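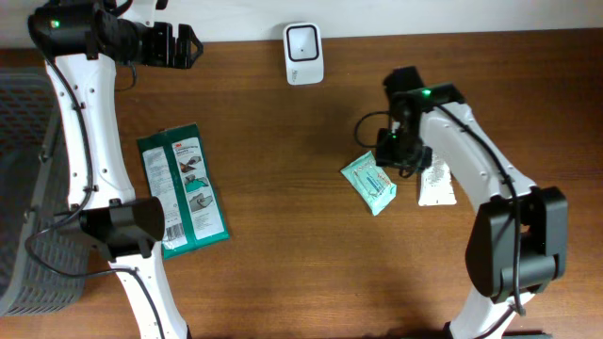 Page 2 of 4

Right, carrying on from last night. I'd got as far as the start line of the Trarer Round and then fell asleep with my phone on my face, so let's pick up at the first climb.

For anyone new: it's a winter hill race, one big loop out of Trarer village, 600 places, and every one of them went this year. I've wanted to do it for ages and kept finding good reasons to be busy in January.

We set off at 6am in the pitch dark. I'd pictured a lovely string of head torches winding up the hill, and from the back that's exactly what you get. I was at the back, so I got the full benefit.

The first climb is the Slanina track. 1,118 steps, all stone, all slightly different heights. Whoever built it had longer legs than me.

I'd planned to walk the whole thing and I did. A few people jogged past and I caught two of them again near the top, sitting on a rock eating cheese. No idea who they were but I'd happily have joined them.

Wind on the top was daft. I had my jacket hood up over my hat and my buff over my nose and I could still feel it in my teeth.

The marshals up there had been out for hours. One of them was doing star jumps. She clipped my card, shouted something cheery that I couldn't hear, and went straight back to the star jumps!

Now, navigation. The race isn't flagged. You get a map with the checkpoints on it and you're told which walls you can't climb, and that's your lot.

I'd been over the middle section in November with a friend from the club, in sunshine, and we'd decided it was easy. Ha. In fog it's a different hill. I walked right past the sheepfold we'd had our lunch in.

What saved me was going back to basics. Bearing, count paces, stop, look, do it again. Slow, but I hit the fence corner bang on and did a small dance.

A few replies overnight asking about watches. Yes, I had the route on mine. Yes, I looked at it. The little arrow lags when you're walking slowly, so on the rough ground it kept pointing at where I'd been facing a minute ago. Fine on the paths, though.

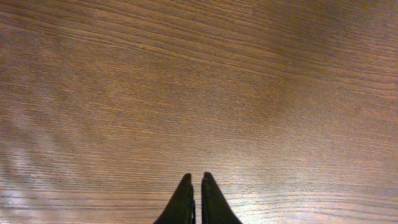
How strict were they at kit check?

Very strict, and I'm glad of it. They went through my whole list at registration, switched my spare torch on and off, and made me unfold the survival bag to show it wasn't a bin liner. Two people in my queue were sent off to buy waterproof trousers.

(Registration was in the school hall, by the way, not the pub as it says on the old web page. I went to the pub first. So did a fair few others, judging by the looks on our faces.)

Back to the race. After the fence corner you drop off the north side on grass, and it's the best running of the whole day. Soft, steep enough to feel quick, nothing to trip on. I whooped. There was a sheep, she wasn't bothered.

Then a bog. I'd been warned about the bog. Left leg in up to the thigh, and when I pulled it out the shoe stayed on, which I'm counting as my athletic achievement of the year.

The shoes were Nevaus, my second pair. Good grip on grass and mud, a bit skatey on wet slab, and the laces come undone unless you double knot them. I'd buy them again but I'd like them a bit wider in the toe.

Halfway checkpoint is in a barn at Hiltance Farm. Soup! Proper thick veg soup in enamel mugs, and bread with far too much butter on it, as in the exact right amount.

I'd told myself five minutes in the barn. I had my back against a hay bale and a mug in both hands and it was a lot longer than five minutes. Somebody had to come in and ask if number whatever-I-was was still racing.

Changed my socks in there too. It cost me time and it was worth every second – my feet were like new for the next hour, until the stream.

If you've not done one of these before, please take more gloves than you think. I went through three pairs. The first were soaked by the top of Slanina, the second went in the bog with my arm, and the third got me home.

Food, as a few of you asked: fruit cake cut small, salted potatoes in a freezer bag, jelly babies, and one gel that I carried the entire way round and have now put back in the cupboard for next time. It's been on four races, that gel.

The potatoes were a triumph. You can eat them with mittens on and they don't freeze solid like a chewy bar does. I nearly lost a filling on a chewy bar a couple of winters back and I've gone off them.

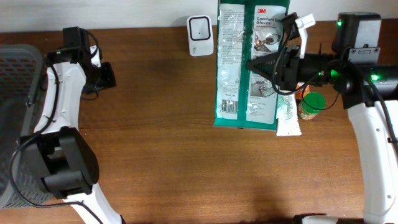 THE SECOND HALF, OR, WHERE IT GOT GRIM

I'd been told that the climb out of the farm is short. It is short. It's also the steepest bit of the route and you've just eaten a pint of soup.

Hands on knees, ten steps, stop, ten steps, stop. There was a chap in an orange jacket doing the same thing just ahead, and we went up like that for ages without exchanging a word. At the stile he held the gate side for me and said "well, that was horrible", and I agreed with him.

Then the long ridge. On the map it looks like nothing, just a nice wiggly line with the contours well spaced. In real life it's all tussocks, and every one of them wants your ankle.

This is where my head went a bit. I wasn't hurt or anything, only fed up. I'd stopped eating without noticing, and I've done enough of these to know that when I start getting cross with the grass it's time for a potato.

Had a potato. Had another. Stopped being cross with the grass.

The fog lifted a little before three and you could see the whole valley, right down to the reservoir with the light on it. I stood there like a lemon for a good minute and I don't regret it.

From there it's mostly down. Stony track, then a walled lane, then tarmac for the last stretch, and the tarmac hurt more than all the rest put together. My knees had got used to falling on soft things.

Head torch back on for the lane. The low batteries light came on at once, naturally, with the spares at the very bottom of my bag under the wet gloves. I finished on the dim setting.

There's a bell at the finish and you ring it yourself. I rang it far too hard and frightened a dog.

Results are up on the race page now. I'm in the bottom quarter and inside the cut-off, and I'm chuffed to bits with both.

Things I'd change for next year: dry bag for the batteries, at the top. Wider shoes. Poles for the climb out of the farm, if the rules still allow them. Eat on the ridge before I want to.

Things I'd keep: potatoes, sock change, walking every step of Slanina, the soup.

Unpacking today and I'm still finding bits of bog in things. There's a lot of peat in my map case. The map case was sealed.

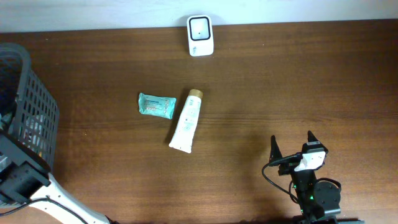

Small green packet on the table.

Legs update for those who asked: stairs are fine going up and a comedy going down. I've been doing them backwards, holding the rail, and it works a treat.

Toenails all present. One blister on the left heel, and it only came up in the last mile or so on the road.

Entries for next year open in the spring and they went in a single evening this time, so set yourself an alarm if you fancy it. I'll be doing the same.

Page 3 later, after I've had my tea. It's the one with the long moan about the car park, and the bit about the bus back to the village.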